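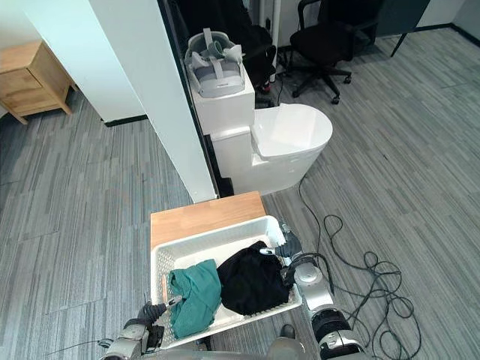
Dudidel Support: Thank you for the details. Before we book a visit, please tell us which programme you used, how full the drum was, and whether the display shows a code when the machine stops. Please also clean the pump filter and try a spin without any clothes in it.

Status: waiting for customer

Reply added 16:20

The machine is the Amovley washer, the narrow model, bought in December. I used the cotton programme at 40 degrees with the normal spin. The drum was half full. It stops when there are 8 minutes left on the display, then it shows E4 and the door stays locked. After 2 minutes it unlocks by itself.

I cleaned the filter as you asked. There was some fluff and one small button, and I took both out. The empty spin went well until the end, with no strange noise. Then I washed the same quantity of clothes again and E4 came back at the same place.

I looked for E4 in the booklet, but the table there ends with E3. Is it possible that I have the booklet of the older version?

Status: waiting for support
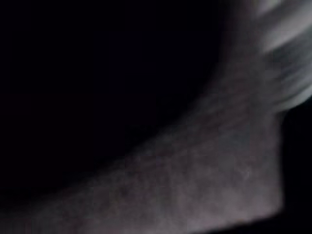 Hebden

I add what I tried since my last message, so that we do not repeat it.

1. Drain hose: taken off, rinsed, put back. It was not blocked. I checked that it is not pushed too deep into the wall pipe.
2. Feet: the front left one was a little short. I corrected it with a spirit level.
3. Detergent: I changed from Drurneo liquid to powder and used less of it. I had read that too much foam can stop the spin.
4. Spin speed: at 500 the programme finishes. At any higher speed I get E4 again.

Point four seems to me the most useful one. With the low speed the machine works – but the clothes need much longer on the rack afterwards, so I would not like to keep it this way. 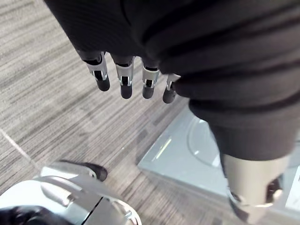 Attachment 3: dark fabric, close view

Please tell me if the technician should bring a part for the motor or for the suspension. The building has no lift and the stairs are narrow, so it would be better if he does not have to come twice. I am at home after 15:00, and the water tap is behind the machine, on the right side.

Status: passed to repair planning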